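잡동사니 통에게 보내는 뒤늦은 연애편지

서랍 정리에 대해서라면 할 말이 많은 사람이다. 칸막이도 써 봤고, 우유갑을 잘라 붙여 봤고, 투명 수납함에 라벨까지 뽑아 붙였다. 라벨 뽑는 재미에 빠져서 '건전지(새것)'와 '건전지(아마도 새것)'를 따로 만든 적도 있다. 그 서랍은 한 달을 못 갔다. 어느 수요일 저녁에 줄자를 찾느라 서랍 네 개를 다 뒤집어엎고 나서, 나는 커다란 회색 통 하나를 작업대 위에 올려놓기로 했다. 뚜껑도 없고 라벨도 없다. 그냥 던져 넣는 통!

원래는 에른사이드 창고 정리 판매에서 건져 온 물건이다. 값은 2,485원. 끝자리가 왜 그런지 물어봤는데 파는 분도 모른다고 했다. 두 칸으로 나뉘어 있는 게 마음에 들어서 샀고, 집에 와서야 칸막이 벽이 꽤 긁혀 있다는 걸 알아챘다. 아랫부분은 허연 표면이 들쭉날쭉하게 벗겨져서 푸르스름한 회색이 드러나 있다. 처음에는 페인트를 칠할까 했다가, 어차피 열쇠며 공구며 마구 던져 넣을 통인데 싶어서 그만뒀다. 지금은 그 얼룩덜룩한 벽이 제일 좋다. 마음 놓고 막 써도 된다는 허락 같달까.

규칙은 느슨하다. 집 안을 돌아다니다가 제자리가 아닌 물건을 보면 일단 앞칸에 넣는다. 연두색 플라스틱 컵도, 노란색과 검은색이 섞인 작은 줄자도, 음료 캔도 들어간다. 캔이 왜 들어가느냐고 묻는 사람이 꼭 있는데, 분리수거함까지 가기 귀찮은 밤이 있지 않나. (나만 그런가?) 좁은 뒤칸은 되도록 비워 둔다. 처음에는 거기에도 이것저것 채웠는데, 그랬더니 통 전체가 또 하나의 서랍이 되어 버렸다. 빈칸이 있어야 물건을 잠깐 옮겨 놓고 바닥을 들여다볼 수 있다.

비우는 건 일주일에 한 번, 30분짜리 타이머를 맞춰 놓고 한다. 예전에는 주말을 통째로 바쳤다. 커피 내리고 음악 고르고 앞치마까지 두르고 나면 이미 지쳐서 물건은 그대로였다. 지금은 선 채로 한다. 쓰레기와 재활용품부터 꺼낸다. 부피가 확 줄어드니까 기분이 좋아지고, 그 기분으로 나머지를 한다. 컵처럼 부엌으로 갈 것은 한꺼번에 들고 간다. 하나씩 나르면 부엌에 갔다가 냉장고 문을 열게 되고, 그러면 그날 정리는 끝이다.

끝까지 애매하게 남는 건 언제나 줄자다. 우리 집 줄자는 집이 없다. 공구함에 넣으면 커튼 길이를 잴 때 못 찾고, 거실 서랍에 넣으면 선반 달 때 못 찾는다. 그래서 결론을 내렸다. 줄자의 집은 이 통이다. 매주 통을 비우면서도 줄자만은 다시 넣는다. 정리 전문가가 보면 혀를 찰 일인데, 이러고부터는 줄자를 잃어버린 적이 없다. 일 년 넘게!

통을 고를 생각이라면 몇 가지만 말해 두고 싶다. 깊은 것보다 넓은 것이 낫다. 깊으면 밑바닥에 깔린 물건을 잊는다. 나는 예전에 프레티스라는 동네 가게에서 깊숙한 바구니를 샀다가 바닥에서 226일 지난 쿠폰을 발견했다. (날짜를 세어 본 내가 더 이상하긴 하다.) 안쪽 색은 너무 어둡지 않은 편이 좋다. 까만 통에 까만 물건을 넣으면 손으로 더듬어야 한다. 그리고 속이 바로 내려다보이는 높이에 둘 것. 나는 밝은 색 나무 작업대 위에 올려 두었다. 바닥에 뒀을 때는 발로 슬쩍 밀어 놓고 사흘씩 모른 척했는데, 허리 높이에 있으니까 도무지 외면할 수가 없다.

식구가 여럿인 집에서도 될까? 알바라도라는 모임에서 만난 세 집이 같은 방법을 써 봤다. 한 집은 아이들이 장난감을 몽땅 부어 버려서 이틀 만에 접었고, 한 집은 현관에 두었더니 우편물 통이 됐다. 나머지 한 집은 아직도 잘 쓰고 있단다. 셋 중 하나면 뭐, 내가 해 본 정리법 중에서는 성적이 꽤 좋은 편이다.

이번 주에도 통은 어김없이 차올랐다. 타이머는 저녁 먹고 맞출 생각이다. 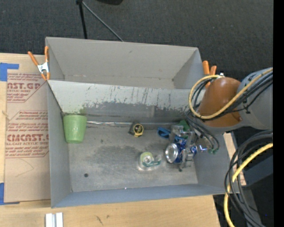

음와기 루쿠마이는 생각이 다르다. 뒤칸을 비워 두는 건 아깝고, 자기라면 거기에 남의 집에 돌려줄 물건만 모으겠다고 한다. 빌린 우산이나 반찬통은 앞칸에 섞이는 순간 우리 집 물건이 되어 버린다는 것이다. 일주일에 한 번 비우는 것도 너무 잦다고, 통이 넘칠 때 비우면 충분하다고 했다.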